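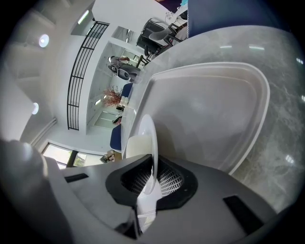
The owner of the dishware shop in Zilthorpe wants me to believe that plastic plates can last a lifetime. I have bought enough of them to doubt it, and I told her so before I had my coat off.

"You bought cheap ones," she said. "And you put them on the bottom rack."

I did, as it happens. So does everyone I know. She sells a line called Tralonell, at 40 dollars for a set of four, and says her own set has been through three kitchens. I asked whether she had it handy. It was at home.

What about scratches? "They scratch. So does a good table." And stains? She took longer over that one. "Tomato sauce is a problem," she said. "Turmeric too. I tell people to rinse right away - most don't."

The maker promises two years, a long way short of a lifetime. She called that lawyer talk. When I asked how many sets come back, she said very few, but she doesn't write it down.

"People who hate a plate don't return it," she said. "They give it to their kids."

I asked what she eats off at home. Mostly china.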